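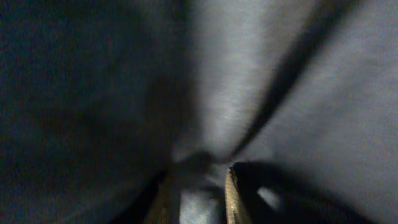
Robots learn to handle cloth by remote control at Orton

June 28, 2024

Cloth is one of the hardest things you can ask a robot to pick up. It sags, it bunches, and it never lies the same way twice. So it was a real pleasure to spend a morning at Rikeck's workshop in Orton, where a small team is teaching robot arms to deal with fabric by doing the job for them first.

The project is called Melto, and the idea behind it is easy to grasp. A person sits at a pair of hand controls and moves them as if reaching for the cloth. The robot copies each movement as it is made, while small cameras near the grippers record what the robot "sees" on the way in. Every attempt is saved along with the arm's movements, and the software then looks for what the good ones have in common.

Melto has 600 saved attempts so far, made by 4 trained operators. The team wants more than double that before it lets the robot loose on a full basket of washing.

"You feel clumsy for the first hour," says Barnabás Vass, who leads the training sessions. "Then your hands settle down and you start to notice how you do it yourself. I had never thought about how I pick up a towel. Now I think about it at breakfast."

I had a go, and he is right about the clumsiness! My first grab closed on thin air. On the second I pinched a fold, lifted it a few centimetres and felt absurdly proud. Vass kept both recordings. The misses are labelled and stored too, and he says the software is better for having them.

Close up, things get harder. Once the gripper is right against the fabric, its camera view can be little more than a blur of cloth, and the operator has to judge the last bit of the reach from very few clues. The team practises that stage again and again, with the material left in a different heap each time – sometimes well off to one side of the table, so that the arm has to travel for it.
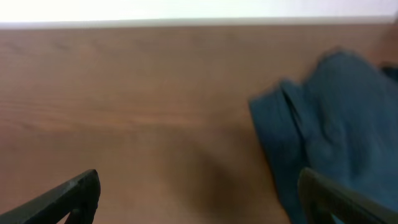
What happens next

Rikeck is now working with Menon, a laundry firm that wants help with sorting. A trial is planned for September, with 2 arms working beside the staff on one shift. They will start with towels and move on to shirts if all goes well.

Before then, Orton is looking for new operators. Training lasts 22 hours, spread over several visits, and no background in robotics is needed. Vass would be especially glad to hear from people who sew.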